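Flotura delay log, README

Late and cancelled trains on the Brumodora to Gosling line. Typed up from my own notes, June only so far. 470 rows, one per train.
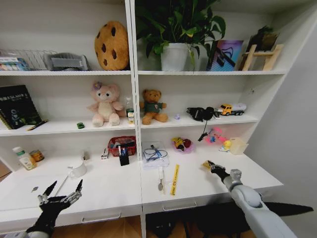
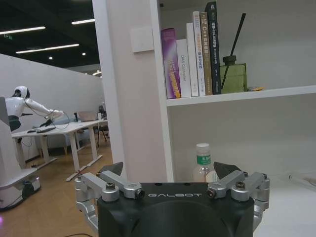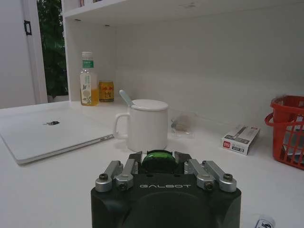
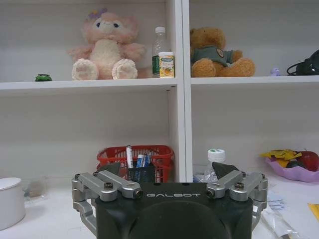 White shelves and desk, four views.

Columns: train, due, left, mins late, reason given.
Blank reason = no announcement. 17 of those.
Mins late capped at 100, after that its marked cancelled.
Times are from the platform clock, not the app. Cundari stop missing before 7am, sorry.

To do: buses. Return trips. Fix teh double entries.

Use it how you like, just say where you got it. Corrections to Hubert Ruchti.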